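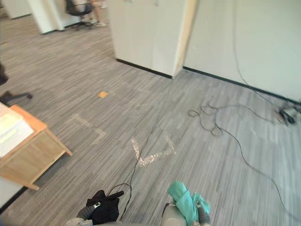
Plelham Town FC Supporters' Forum > First Team > Moving the kick-off to 2pm

terrace_tom
Right, so the club have put a notice up saying home games will kick off at 2pm next season. I've been going for years and it's always been three o'clock. I finish my shift at 1, I have to get across town, and now I'm going to miss the first goal every other week (assuming we score one). Is anyone else annoyed or am I just getting old?

merelside
You're getting old Tom. I'm all for it! Home in time for tea, and the little one isn't falling asleep on my shoulder on the bus back to Merel. The Bedovberg game last winter we didn't get in until gone seven and I was frozen to the bone.

terrace_tom
The Bedovberg game was late because their coach broke down, that's nothing to do with three o'clock.

gu_lad
It's the floodlights. They cost a bomb to run and if we start at 2 we're only using them for the last bit. My uncle used to do the pitch at Gu and they did the same thing, saved a fair bit. Can't argue with it when we got 987 through the gate for the derby and half that for everyone else.

backpost_bev
But will we still get 987 for the derby if people can't get there? That's my worry. The whole pub crowd from the Plough turn up at five to three as it is. Move it an hour and they'll turn up at half time, or stay put and watch the telly.

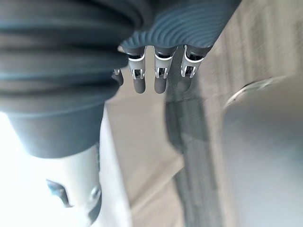
Re: Moving the kick-off to 2pm (page 2)

gu_lad
They'll manage, Bev. They get to away games on time.

backpost_bev
They get to away games on time because Tiburcio Hinojosa drives the minibus and he leaves without you if you're late. He left my brother outside the chip shop once!

merelside
Haha I remember that. He had to get two buses and missed the penalty.

terrace_tom
Going back to the actual point, did anyone ask us? I don't remember a vote. Snædís Zoëga said at the June meeting that they'd talk to supporters before changing anything, and I was sat in the second row so I know what I heard.

gu_lad
She said they'd talk to supporters about ticket prices. Different thing.

terrace_tom
She said both.

backpost_bev
I was there too and I thought she said both, but it was boiling in that room and I'd stopped listening by the time they got to the bit about the car park. Is it in the minutes?

merelside
Minutes aren't up yet. I'll have a look when they are.

northend_12
First post on here for ages. I play for the reserves and we'd rather have 2 o'clock to be fair, the pitch is awful once the sun drops behind the stand and that far corner goes hard as a road. Anyway the target is 1000 for the first home game whatever time it starts so please come, and bring someone.

terrace_tom
Fair enough on the pitch, I hadn't thought of that. Still think they should have asked. I'll see if I can swap to earlies, but my gaffer is a Bedovberg fan so don't hold your breath.

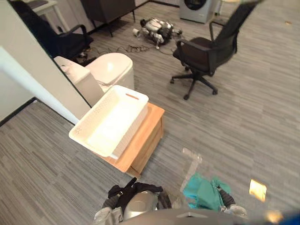 Grey striped carpet, and a white basket on the cabinet

merelside
Tom, if you do get off early there's a space in our car from the bottom of Station Road. We leave at quarter past one, and you're not bringing that drum.

terrace_tom
I'm bringing the drum.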